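Two grippers, one paper cup

April 5, 2023

I've been in Larenholm for the gripper comparison at Gakelik this week, and I've come home with sore thumbs and plenty of opinions! The team there is trying out hand-held grippers, the sort you squeeze yourself, before deciding which finger shape goes on the arms in May.

Two designs are in the running, known in the office as Rengifo and Prurkel. Each gets 20 goes at every object, and the list has 14 objects on it, all very ordinary stuff (bottles, cups, crinkly packets). Eino Eskola, who runs the trials, wants over 1,000 grasps logged before he'll name a favourite. I got through seven before I asked for a coffee.

My own money is on the Rengifo, which feels lighter in the wrist, though Eino thinks the Prurkel will do better with soft packaging — and he has done a lot more squeezing than I have. Paper cups are what everyone grumbles about. Press a touch too hard and the side folds in, and then you have to fetch a new one and start that go again.

The results should go up on the Gakelik site next month, and I'll post the link when they do.
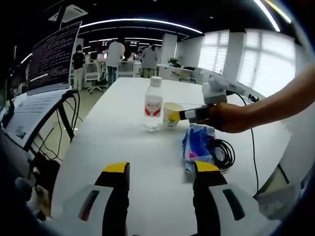

A yellow fingertip at the paper cup, with the bottle and a blue and white packet also on the table.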